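November 2022

The quote from Fultent has been sitting on my desk since October, and every time I pick it up I find another line I don't like. We make small brass fittings, eight people in one building, and the question is whether we should buy an arm to load parts into sorting trays. The salesman thinks yes. I think the salesman would say yes if we baked pies.

Let me lay out the money as I understand it. The arm is the part everyone talks about, and it's the part I worry about least. You can look up what arms cost. What you can't look up is the rest: the stand, the guarding, the gripper fingers, the person who comes out to set it up, and the person who comes back when the first person's setup drifts. Fultent lists the gripper as one item. Spare fingers are another item, two pages later, at $794 a pair. I asked whether that was a typo and was told no, those are machined to order.

Then there's software. Plilau, the simulator they want us to use, is $800 a month with no option to pay for only the months you need. I asked what happens to our programs if we stop paying. I got a link to a help page.

I'll give Plilau this much. Trying a layout on a screen before bolting anything to the floor is plain good sense, and I wish we'd done it with the compressor. My complaint is with what gets budgeted on the strength of it. The quote allows eight hours for moving from the simulated cell to the real one. Eight hours! We took longer than that to agree on where the break table goes. The trial cell has a gripper, a table and a pale tray with bluish compartments, and everything in it is smooth. Our real trays are scratched up, and two of the older ones rock if you set them down on a hard bench. Our parts come out of the tumbler with a film on them. None of that is in the model, and when I asked who pays to put it in, the answer was "that would be a change order."

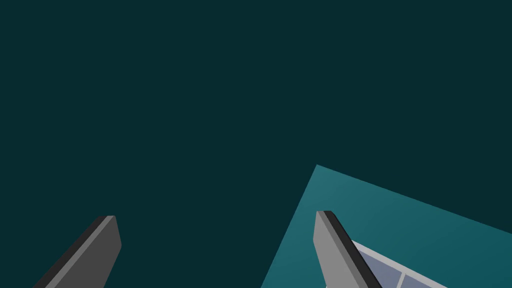 The simulator is the cheap part, according to Oster, and I'm looking at the wrong column. Oster runs a shop close to our size and put a loading cell in a while back, so I listened. The advice was to forget the license fee and ask how many of our own paid hours would go into feeding the thing good information: tray drawings, part drawings, cycle times, a list of every odd job we run. "You will spend more on that than on the software, and it won't be on anybody's invoice."

I don't fully buy it. We have most of those drawings already, even if some are in pencil. But I went back and added a line for our own time, and the total got uglier.

The payback page is where I really dig in my heels. It assumes the arm runs two full shifts. We run one, and part of that is changeover. It assumes the person now loading trays goes off and does something worth the same wage, starting the next morning. It has no entry at all for the week when nothing ships while we rearrange the floor. Take those three things out and the payback date moves so far that I'd be buying the replacement arm before the first one was paid for.

I did get a second price, from Yeo. It's higher at the top and lower at the bottom, if that makes sense: more for the arm, fingers included with a spare set, setup billed by the job instead of by the hour. They also want us to mail them a box of parts and a couple of our trays before they'll put a firm number on it. I was annoyed by that for a day or so. Now I think it's the first sensible request I've had from anyone selling one of these.

So, where I am for next year's budget:

- Money for a paid trial with our own trays, dirty parts included.
- New trays no matter what, and all of them the same. We need them anyway.
- A line for our own hours, filled in by me and not by a vendor.
- Nothing for the arm itself until the trial is done.

Fultent has been told the quote as written is a no. They've asked for a call to "walk through the value." I've asked for the finger price in writing, with a lead time, and I'm waiting on that.

The box for Yeo goes out once I find two trays we can spare. I'm sending one of the wobbly ones.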